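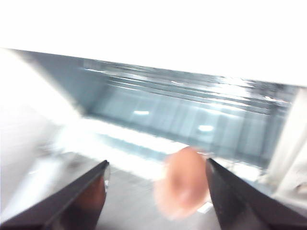
The gripper on the move during a hand-guided run at the Brendthorpe workshop, with a blurred pink item between its fingers.

A robot arm in Brendthorpe is being taught to clear and sort small items by people who move it through the job themselves. The project, called Plorkitus, has now recorded 454 usable runs and hopes to reach 600 before the arm is left to try the work alone.

Each run is short. An operator takes hold of the arm or steers it from a desk in the next room with a pair of hand controls, picks up one item, carries it to its place and lets go. A small camera near the gripper records the whole thing, along with the position of every joint.

Umesh Katiyar, who leads the work, said the desk controls took longer to learn but gave cleaner recordings.

"When you push the arm by hand you tend to lean on it, and that shows up later," he said. "From the desk you have to think about where the fingers are. New people are slow for the first 15 runs or so and then they get quicker. Sometimes too quick – the picture smears and we have to decide whether to keep it."

Blurred recordings were thrown out when the project began in February. The team now keeps most of them, as the arm will have to cope with the same blur when it moves at working speed. Runs in which an item is dropped are kept too, but stored in a separate set.

An early trial used 80 runs, all made by one operator. The arm copied his habit of coming in from the left and missed items placed on the other side of the table. Several people now share the sessions, and the starting position is changed each time.

The control software was written by Pangaribuan, a small firm which also looks after the arm. A second arm is due to be set up at Risusska later in the year, using the same recordings.

The workshop will hold an open afternoon on 22nd May, when visitors can try the desk controls. Places are free but should be booked.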